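Veketside Cable and Bin Library: Frequently Asked Questions

Last updated 22 August 2023

We receive many of the same questions by email, so we have put the answers on one page. If yours is missing, please write to us or ask at the desk in Flurnen Street.

What is the cable library?

It is a shelf of cables, chargers and adaptors which members can borrow or keep. People give us what they do not use at home any more, we sort it, and other people take it. At present there are about 800 pieces on the shelf.

Do I have to be a member?

For borrowing, yes. For giving, no. Membership costs $20 for the year and it also covers the tool shelf in the same building.

What can I bring?

Phone and computer cables, extension leads, audio leads, network cables, power adaptors with a readable label. Please do not bring loose batteries, light bulbs or anything with bare wire. Printers we cannot take, even if they are working.

Do I need to sort my things before I come?

It helps us very much, but it is not a condition. Most households can do it at the kitchen table in one evening. Tip everything out, put the long cables to one side and the small pieces to the other side, and use a few bins so that the piles do not slide together again. Any plastic bins will do. Different colours are practical, as everybody in the family can remember "red is to keep" more easily than a written label.

Baskets with slots or bins with closed sides, which is better?

Both have their place. A slotted basket lets the dust fall through and you can see a little of what is inside, but thin plugs like to poke out through the holes and get caught. A bin with closed sides is better for small adaptors and screws. If it is translucent you can also guess the contents without lifting it down from the shelf.

How should I coil a cable?

Lay it in loops of the same size and let it turn the way it wants to turn. Do not wind it around your elbow, this puts a twist in it. For a long braided cable we recommend wide, flat loops. 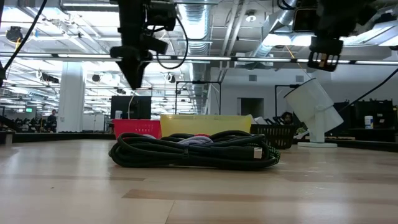
Leave the plug at the outside of the coil, where you can find it. When the plug is buried in the middle, the next person must open the whole bundle only to see which kind it is. Then tie the coil loosely in one place. A strip of old cloth is enough, and it is kinder to the braid than a tight plastic tie.

Is a braided cable stronger than a smooth one?

The woven cover resists rubbing quite well. The weak place is usually where the cable enters the plug, and there the braid does not help so much. Look at this part first when you decide what to keep.

How do I clean a braided cable?

Unplug it, then wipe with a damp cloth along the cable, never across. Let it dry completely before you coil it. We do not put cables in the washing machine, although we have been asked.

How many cables can I borrow at once?

Five, for up to 70 days. If you need more for an event, write to us before and we will see what is on the shelf.

What happens with broken cables?

They go into a separate crate and from there to the metal recycler in Vodness. Last February we sent 117 kilos. Please tell us if you know that something is broken, so that we do not test it twice.

Do you lend the bins also?

Yes. Bins and baskets can be borrowed in sets of three, against a deposit of $10. Please return them empty and wiped.

Where can I park?

Behind the Alcantara bakery, 200 metres from our door. The spaces in front of the building are for loading only.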